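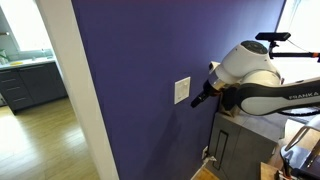 Gripper just short of the rocker, arm on its stand by the wall.

Teaching the arm a light switch

A switch is a good first job. Put the stand against the same wall and high enough that the gripper meets the plate without the arm stretching right out. Lock the stand before you start.

Guide by hand first. Hold the arm at the wrist, not the fingers, and bring the tip in level with the switch. Stop a few centimetres short and save that point. Then push slowly until the rocker clicks, and back out the same way you came in.

Once that works, change to the remote and record 15 presses. Start each from a slightly different place — a hand's width is plenty. Bin any where you scraped the plate.

Saulius Kuusk records 21 and keeps the best, which suits him, but I get tired and sloppy by then.

Do half with the daylight coming in and half after dark. Tape spare cable down before anyone walks through with the shopping.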